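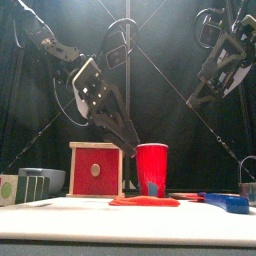 Red cup, red box and the cloth on the white top

Forum > Tables and Work Surfaces > White tops and staining

grunik80
Put a white top in back in January and I'm already nervous about it. Red plastic party cup, orange-red cloth folded into a strip, little red box with the pale wood trim. Does any of that color transfer if it sits overnight? The cup I don't care about. The cloth I do.

Povell
Cup is fine. Cloth is fine dry. Damp, I'd move it. I had a red dish towel leave a pink stripe on a white counter and it took 6 days of baking soda paste to get it out.

stolgate_m
Disagree on the baking soda. It's an abrasive and it will dull a glossy top. Dish soap and warm water first, then rubbing alcohol on a cotton pad.

Povell
Mine isn't glossy and it didn't dull.

Catrin Lewis
What is the top made of? You can't answer this without knowing. Laminate shrugs off most dye. Painted wood doesn't.

grunik80
No idea, it was here when I took over the space. Paid 200 for it with two stools.

Catrin Lewis
Then put a drop of water on the underside and leave it an hour. If it soaks in, keep the cloth on a tray.

stolgate_m
And wash the cloth by itself a couple of times in cold. Fold it after it's fully dry.

grunik80
Ok, will try the water drop tonight. Box can stay where it is I guess.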